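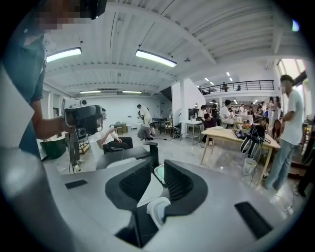
A Large White Room: Sound, Light and Where to Put a Chair

Project report, Interior Environments, second-year studio
Hurnus
Submitted 12/12/2018

1. What we were asked to do

The assignment was to pick an existing room, spend time in it, and propose changes that would make it better for the people who use it. Most groups picked cafés. We picked the hall at Botasside, because our application for the café by the river came in second.

Botasside is a single-story building on the east side of Hurnus. The hall was put up for storage and is now rented by the day to anyone who needs a lot of floor. The rental sheet describes it as "flexible space." By the second visit we had decided this meant that there was no furniture in it that anyone had chosen on purpose.

The hall has a white floor and a white corrugated ceiling on white steel beams, lit by long fluorescent lights. The back wall is white too. We were warned in class against calling a room "clinical" unless we could say what we meant by it, so we will say that our eyes had nothing to rest on except cardboard boxes and each other.

2. How we worked

We visited over 7 weeks and sat in the room while other people did things in it. We kept a log of where people stopped, where they put their bags, where they sat if they brought a seat, and what they complained about. We also did a hand-clap test, a reading test and a light survey, all described below. We asked permission before writing anything down about anyone, and most people were happy to be written about as long as we also wrote down that the room was cold. The room was cold.

The method we had planned, with a grid taped on the floor, lasted until the first afternoon. Tape on a white floor shows every shoe that has ever crossed it, and we were asked to take it up. The plan drawings in the appendix use paced distances for this reason. Our paces do not all agree. We used the middle one.

3. The floor

The floor area is 600 square meters according to the rental sheet. We did not check this and, given the paces, it is better that we didn't.

The first thing we noticed in the log was how little of it gets used. People come in, look at the whole expanse with obvious pleasure, and then set up close to whatever is already there: a wall, a stack of boxes, somebody else. A group that had rented the entire hall for a dance rehearsal did nearly all of it in one corner. When we asked why, they said that was where the bags were. When we asked why the bags were there, they said that was where they had started.

Anything left on the floor becomes a landmark. A few cardboard boxes will organize a whole afternoon. People walked around them, leaned coats on them, and gave directions by them ("just past the boxes"). In week three the boxes we had been using in our own notes as a reference point were moved, and two pages of the log now describe places that no longer exist.

4. Seating

The hall does not come with seats. Renters bring them, and what they bring is whatever fits in the car, so there is a lot of low folding stuff and the occasional office chair that has clearly had another life.

We had expected seat comfort to be the issue. The log says otherwise. Hardly anyone complained about a seat. What they did complain about was sitting down while everybody else stood up. In a small room this is unremarkable. In a wide one, a person on a low seat has people standing over them and a great deal of floor behind them, and they tend to shift until their back is toward something. We tried it ourselves and all of us turned our seats to face the door without having discussed it.

People who sit also need somewhere to put things. With no table nearby, the floor becomes the table, and then someone steps on it. We recorded a flattened lunch, a flattened hat and a pair of glasses that survived.

5. Sound

We clapped. The room clapped back.

Hard floor, hard walls and metal overhead are what our textbook calls a "live" space, and for once the textbook undersold it. Our reading test was simple. One of us read a page aloud in a normal voice while the others moved away a little at a time and wrote down what they heard. At 28 feet the listeners could tell that someone was reading and could not tell what. One of them wrote down "parsley." The page was about insulation.

The odd part was that the reader felt loud the whole time. Several renters told us the same thing in their own words: they felt like they were shouting and got asked to speak up anyway. A choir that tried the hall in our fifth week loved it, and we should be fair and report that. They were the only users who asked us to change nothing.

The corrugated ceiling may break up some of the sound, and we had a nice diagram of this in our midterm presentation. We have taken it out. We could not measure it with the equipment we had, which was a phone.

6. Light

The fluorescent lights do what they are supposed to do. Nobody in the log had trouble seeing, and the white surfaces pass the light along so well that shadows are faint even under a person. Renters who do detailed work like this a lot.

Renters who stay all day like it less. By late afternoon the log has plenty of entries about tired eyes and one that just says "ceiling." The switches are grouped so that large areas come on together, which rules out lighting only the part you are in. It also means that when you leave your corner dark to be economical, you have turned off somebody else.

7. What we propose

We were given a ceiling of $3,067 for the whole proposal, a figure whose origin we have not been able to trace. It rules out everything we drew in the first two weeks, including the new mezzanine.

Movable screens. We priced felt-covered screens on wheels from Bekero, a workshop in town that builds exhibition stands. They would take some of the hardness out of the sound and give people something to sit in front of. They should be a color. We argued for a long time over which and settled on a dull green, on the grounds that no one in the group hated it.

Seats and side tables. For these we chose the Mai stacking stool, mainly for its height. It is taller than what renters bring, so that someone seated is closer to eye level with someone standing. Each pair of stools should come with a small side table, for the sake of the hats.

A rug. One large rug, which can be rolled up. We borrowed one for our sixth visit and put it down in the part of the hall that no one used. By lunch there were people on it.

Switches. Rewiring is outside the budget. Labels on the existing switches are well inside it, and we made a set in January's leftover card stock. They are up now.

8. Problems with this report

We saw the hall in one season, mostly in the afternoon, and the users we met were the ones who had already decided to rent it. People who took one look and drove off are missing from the log. The dance group and the choir account for more of our notes than they should, partly because they were friendly and partly because they brought snacks.

The rug result is based on one rug on one day. We believe it, but we would like to see it done again with an uglier rug.

If another group takes on the hall next year, we suggest starting with the temperature, which we left out of the proposal on the advice that heating is a different course. The log and the plan drawings are in the appendix. Distances on sheet two are in somebody's paces and should be used with care.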